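Zelska Three-Seat Sofa, Light Gray with Mustard Back Cushions

Plaltumel Contract Furnishings
Item group: Lounge seating, shared living areas

The Zelska is a three-seat sofa for residence halls, staff lounges, guest apartments and family rooms. It is supplied with light gray seat cushions and three separate back cushions in mustard yellow. The sofa has been part of the Plaltumel range for several seasons and is offered to institutions and to private households on the same terms.

Customers who furnish shared rooms have asked for a seat that can be used for everyday tasks as well as for sitting. Residents fold laundry on a sofa, sort clothing on it and leave shirts there until they are put away. The Zelska seat was drawn up with this use in mind. The cushions are level from front to back and firm enough that a folded pile does not lean. The front edge is rounded over its full length, and garments may be drawn across it without catching on a raised seam.

Seat and cushions

Each seat cushion has a foam core with a fiber wrap and is enclosed in a zippered fabric cover. The covers may be removed for washing. The cushions are not fixed to the frame and may be exchanged with one another in order to even out wear. Plaltumel recommends that this be done once a month in rooms that are in daily use.

The back cushions are filled more softly than the seat. They are loose and may be taken away when a deeper seat is wanted. The mustard cover is woven from the same yarn as the gray cover and is washed in the same way. Replacement covers are sold singly in both colors.
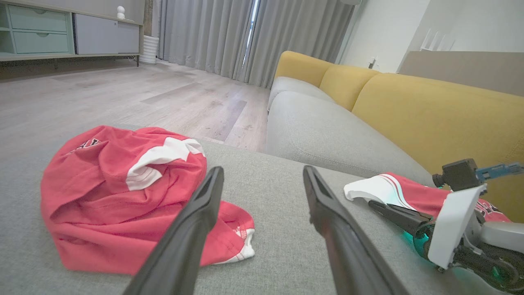 Zelska sofa, light gray seat with mustard back cushions, with red and white garments on the seat.

The gray fabric is a plain weave of medium weight. It has been tested by the manufacturer for rubbing and for color transfer. Strongly dyed clothing, in particular red and dark blue, should be fully dry before it is laid on the seat. Damp garments of any color may leave a mark on a light cover. Where a mark has been made, the cover should be removed and washed promptly in cool water. It should not be scrubbed while on the cushion.

Dimensions and particulars

Overall width: 2,339 mm
Seats: three
Back cushions: three, loose
Seat cover: light gray, removable
Back cover: mustard yellow, removable
Frame: hardwood and steel, assembled at the factory
Feet: screw-in, packed in the base
Care: machine wash cool, dry flat, do not bleach
Order number, complete sofa: Zelska 337
Order number, seat cover only: Zelska 296

The sofa is delivered in two cartons. One carton contains the frame and feet, and the other contains the cushions. Two persons are required to lift the frame. Before ordering, customers are asked to measure doorways, stair landings and elevator cars along the whole route to the room. Plaltumel cannot accept the return of a sofa that has been unpacked and found too wide for the building.

Use in shared rooms

In rooms where clothing is regularly sorted, the sofa should stand where it can be approached from the front along its full length. A low sideboard or bench placed nearby gives a second surface for finished piles and keeps the seat free for people. The Seson sideboard is suitable for this purpose. Baskets and hampers should stand on the floor, as hard rims and metal handles can mark the fabric.

Belts, keys and pins should be taken off garments before they are laid down. Printed sports shirts should not be left beneath heavy cushions for long periods, as the print may stick to itself in warm rooms.

The cushions should be vacuumed weekly with a soft brush. Covers should be closed before washing and should be put back on when fully dry. Seat and back covers are to be washed separately for the first two washes.

Warranty and ordering

The frame is covered by warranty for ten years and the foam for five. Fabric covers are covered for two years against faults in weaving and stitching. The warranty does not extend to stains, dye transfer, burns or damage caused by animals.

Orders for a single sofa are shipped from stock when stock is available. Orders for residence halls and other large buildings are made up in November and in spring, and delivery dates are confirmed in writing. Orders with a total value of 2,000 dollars or more are delivered to the room without further charge. Saturday delivery can be arranged for private addresses.

Fabric samples in light gray and mustard yellow will be sent on request. Colors viewed on a screen may differ from the woven cloth, and customers matching the sofa to existing curtains or carpet are advised to order samples first.

Comments (4)

laundryroom_b
We have two of these in our second floor lounge. Everyone folds on them. The covers come out of the wash fine but getting the long one back over the foam takes two people and some patience.

Posted by GreyHouse
Can the back cushions be ordered in gray as well? The mustard is cheerful but our carpet is orange.

Plaltumel Customer Office
Thank you for your question. Gray back covers are sold singly and fit the standard back cushions. Please state "back" on the order, as the seat covers are a different size.

mtk
Firmer than I expected. Good for folding, a bit hard for a long movie until it wears in. My son's team shirts live on it most weekends and there are no pulls in the fabric so far.

Related items

Seson low sideboard
Seson bench, long
Zoubi floor basket with lid
Zoubi armchair, mustard yellow
Zelska footstool, light gray
Zelska replacement back cover, single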